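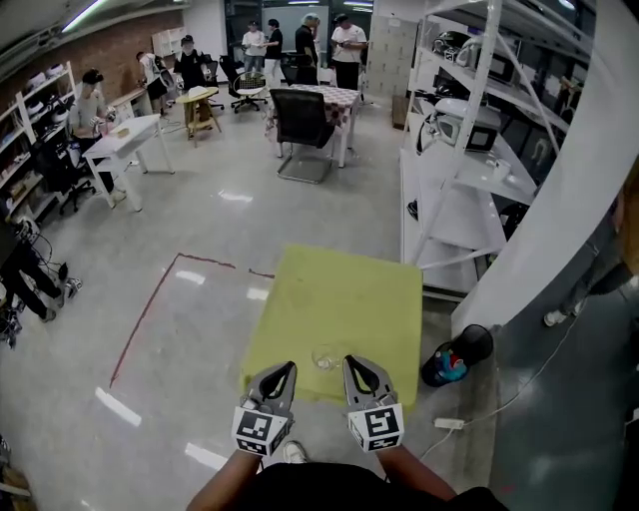
A clear glass on its side on a lime-green tabletop, with a tipped black mesh wastebasket to the right.

Tamstead Parish Archive: Conservation of the Painted Altar Panel

Category: Church Art & Conservation / Common Questions

What is the object being treated?
A painted oak panel showing the Deposition, set above the side altar in the north aisle. The painter is not recorded. The parish inventory lists it without a date.

Why was it taken down?
The lower edge of the panel had lifted from its support, and paint was flaking along two of the vertical joins. The wall behind it was also due for replastering, so both jobs were scheduled together.

Who is doing the work?
The Tsolakis studio holds the treatment contract. Duván Quispe is the lead conservator and signs each treatment report. Framing and the new wall mount are handled by Jemard.

What does the treatment include?
Loose paint is secured first, using a warm animal glue applied by brush. Surface dirt is then removed with swabs. Discolored varnish is thinned but not fully stripped. Losses are filled with chalk putty and retouched in reversible colors.

Will missing areas be repainted?
Only losses with original paint on all sides are retouched. The large loss at lower left will be toned to a flat neutral color. No figure or inscription will be reconstructed.

Can the panel be seen during treatment?
No. It is held at the studio, where access is limited to staff. A full-size print hangs in its place in the north aisle.

When will it return?
Reinstallation is planned for November. The panel must first rest in the aisle for 11 days, unmounted, so that the wood can adjust to the humidity of the building.

May candles be lit at the side altar afterward?
Yes, on the new stand only, which will be fixed 35 inches from the panel. Candles may not be placed on the altar shelf.

Is Mass affected?
The side altar is closed until the work is complete. Services at the main altar continue on the usual schedule.

Where can I read the treatment reports?
Paper copies are kept in the parish office. They may be read there on request but not borrowed. Reports from the earlier Wider survey are in the same binder, behind the second divider.

Related
Care of Vestments and Altar Linens
Replastering the North Aisle: Scope of Work
Requesting Access to Parish Records
Candle and Incense Rules for Side Altars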